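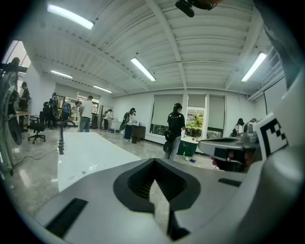

The hall, with its marble floor

Cleaning around a freestanding bathtub
Posted by Hosance Facilities
Our hall has a white freestanding tub on gray marble-patterned tile. Which cleaner is suitable for both surfaces?

Valentin Koller
A mild, pH-neutral soap is appropriate. Abrasive powders should be avoided – they dull acrylic. 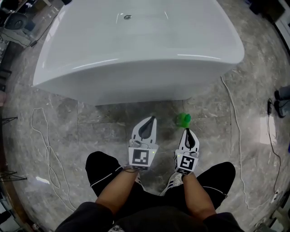 Please lift any cables off the floor before mopping, and dry the base of the tub with a soft cloth.

Marti42
We use dish soap. Works fine.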